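Flunex is looking for people for cleaning and checking of small kitchen appliances
Place: Villalba workshop
Published: February 10, 2022

We are a small company which takes used compact refrigerators and microwave ovens from offices and student rooms, cleans them and gives them to new homes. For our workshop we search 3 persons, part time. Experience is not necessary, but you must be patient and like to work with your hands.

The refrigerators are small enough to be handled on a table. You will open the door, reach to the back of the compartment and look at the liner, the corners and the shelf ridges of the door.
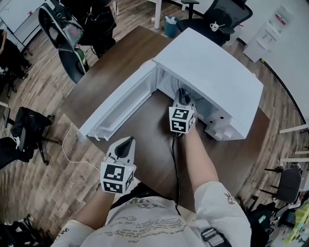 You will also look at the feet and the vent at the base, and write on the sheet if any part is missing. Please ask a colleague before you lift an appliance alone.

With the microwaves the work is similar. The glass turntable is taken out and washed by hand, the cavity is wiped, and the control knob must turn easily. Labels inside stay in their place. 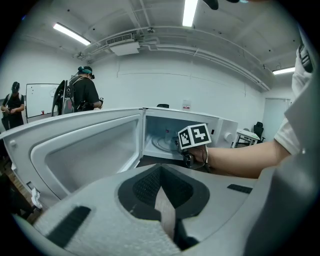

Each appliance receives a number in our list, which had 944 entries at the end of January. Short sleeves are comfortable for this job, and closed shoes are required.

We offer a written contract, a paid first day for learning and flexible hours. To apply, send us a short letter with the hours when you are free and the reference 353. A photo is not needed. We will answer to everybody.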